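Household Tips: Can a Machine Clear the Table Yet?

Every few months a reader sends me a clip of a robot doing dishes and asks if it's time to throw out the rubber gloves. Keep the gloves.

I've written this page for eight years and I've been promised a chore robot for all of them. What I have is a floor vacuum that eats sock fuzz and a window cleaner, the Colar, that I returned in June after it left a gray arc on every pane. So I judge these things by the job.

Floors. Fine, if you pick up first. Put chair legs on the table, roll up any rug with fringe, and cut the hair off the brush every four runs.

Laundry. Washing was solved long ago. Folding wasn't. Živko Golob, who repairs washers and has taken apart more than I'll ever own, timed a folding machine at a trade show: 39 minutes for one small load, and he had to clip each shirt in by hand. Fold towels in thirds while they're warm and you'll beat it easily.

Workshop. A machine that makes the same cut all day is worth its price to a shop that needs the same cut all day. Ebenezer Amegashie runs a cabinet shop and looked at an arm from Plotura to sort offcuts. He bought a second rolling bin and labeled it.
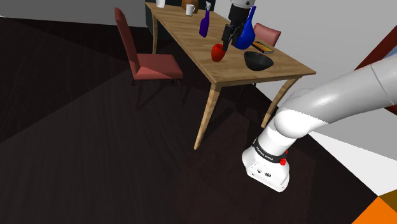

Clearing a table is the chore I'd pay to lose, and it's the one the makers like to show in simulation. Fair enough, nothing breaks there. But look at what a plain dining table asks for. A gripper with two fingers has to come down beside a long-necked blue vase, with an apple right underneath, and there are still mugs, a book and a wide black bowl to deal with. Each one wants a different hold. My own order for the job hasn't changed: tall things first, from the neck or the middle, then bowls with both hands, then mugs by the handle. Books leave before any wet cloth comes out. Wipe from the far end toward yourself and catch the crumbs in your palm.

If you're still tempted, ask the seller to run the machine on your table with your dishes, and ask who pays for the first broken one. I put that to the people at Nemelo and got a brochure back.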